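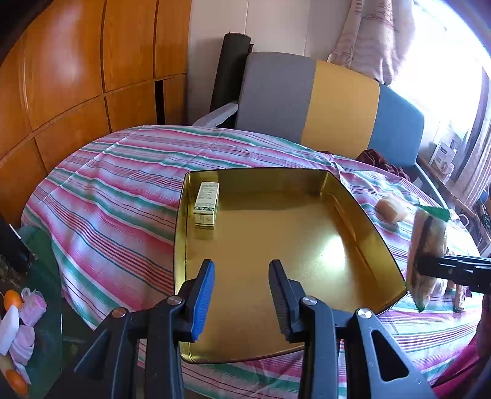

Pads again today. I swore I'd be done with the Barros pair by lunch, and there I was at four o'clock with a screwdriver in my teeth and a little bag of spare rubber that I'd already dropped twice (it rolls, which seems unfair for something flat). The old blue ones had gone shiny along the ridges, and shiny means things slide. I only had one new blue pad left in the drawer, so one gripper is going around with blue on the left finger and black on the right, and it looks like odd socks. I don't love it! But the black ones have ridges too, and I'd take odd socks over a bald pad any day. First test was the little cream box with the green print, the one standing up in the gold tray, because if the pads meet unevenly a thin box like that twists before you've even lifted it.

It did twist, a bit. So off came the finger again, and I found the black pad sitting a hair proud at the bottom, with a crumb of old glue under it. Scraped that out with my thumbnail, pressed it back down, counted to 115 out loud like the sheet says - who picked 115? - and tried again. Straight up, no twist. I was so pleased I did it six more times for nobody's benefit but mine.

Then the screws. Florin Onu tightens everything like he's closing a submarine, bless him, and the linkage was so stiff I could feel it in my wrist. I backed all four off and brought them in again a little at a time, opening and closing between each one, until the fingers moved freely and still didn't wobble side to side. I wrote on the card "snug, NOT tight" and underlined NOT. He'll know who it's meant for.
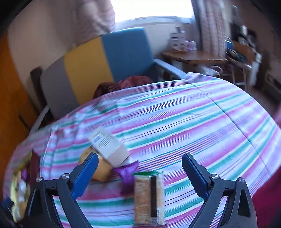
After that it was just the boring part, which I secretly like. Open all the way, close all the way, zero it, do it over. Orkus wants the open reading to come back the same three times running, and mine came back 1,600, 1,600, and then something silly, so I wiped the track with a dry cloth and started again from scratch. Second go was fine. I have no idea what was in there. Lint, probably, with all this bedding.

Total on the older one is 400 closes since the last service. The Tolgate sheet says to change pads at that point anyway, so I wasn't even being fussy.

Still to do: order more blue pads from Trarnska, and a full box this time, because I've been scraping by since October and it's my own fault. Find the small brush for the joints. Ask Florin where the good screwdriver went, the one with the yellow handle. Also my thumbnail is black and I've washed it twice and it's still black, and we've got dinner at Mom's tonight.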